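Drosell Food Share
2022-02-27

1/ Drosell Food Share is changing how it sorts and hands out fresh produce. The new arrangements take effect in July. This thread sets out what will change for households, growers and partner sites.

2/ Last season we received 1215 crates of fruit and vegetables from home gardens, allotments and two farm stands in Pascual. Of these, 473 came in during a single month. Our pickup hours were not built for a month like that, and some good food went to compost.

3/ We regret this. Growers who took the time to pick, wash and deliver their crops are entitled to expect that someone will eat them.

4/ From July, the Pascual site will be open for pickup on three evenings a week. The Tivier site will keep its present morning hours and add one evening. Hours at the Skuvo Street site do not change.

5/ Households will no longer receive a packed bag. Produce will be set out on tables and each household will choose what it wants, up to a set weight. The weight limit depends on the number of people in the home and will be posted at the door.

6/ We tried this method at Tivier with 22 households last fall. Most took less than their full share. They left behind the items they did not cook with, and other families took those items home the same evening.

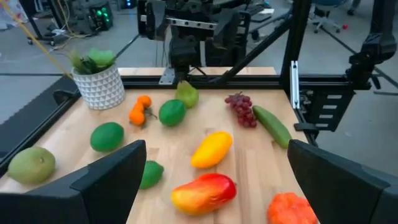 7/ Meron Ambaye wrote to us that choosing is welcome but that families who arrive at closing time may find only squash and onions left, and asked whether part of each delivery could be held back.

8/ It can, and it will be. One third of every delivery will stay in the cold room until the last hour of pickup. Site leads have been told to bring it out at that time even when the tables are still full.

9/ A note for growers. Please keep root crops unwashed if you are delivering the day before a pickup. Brush off the loose soil and leave the skins dry. Carrots and beets last longer this way, and we have sinks at all sites.

10/ Greens are different. They should be picked the same morning, rinsed in cold water and brought in a lidded tub or a damp cloth. We cannot accept greens in sealed plastic bags.

11/ Tomatoes may be delivered at any stage of ripeness. Please keep green tomatoes in a separate crate and mark it — the word "green" on a strip of tape is enough.

12/ We are not able to take home-canned goods, eggs without a date on the carton, or wild mushrooms. This rule has been in place for 12 years and remains in force at every site.

13/ Wanting Deng asks if windfall apples are still accepted. Yes, provided they are picked up the day they fall and any badly bruised fruit is taken out first. Bruised apples go to the Skuvo Street kitchen for sauce, so please bring them there directly.

14/ Households already registered with us do not need to apply again. Your current card will work at any site. If the number of people in your home has changed, tell the site lead at your next visit and the card will be updated on the spot.

15/ New households may register in person at Tivier or Pascual during pickup hours. Proof of income is not required. We ask for a name, a street and the number of people to be fed.

16/ Printed copies of the new hours will be at all sites before the change takes effect, in large type on request. Growers who expect a heavy crop of zucchini are kindly asked to let us know in advance.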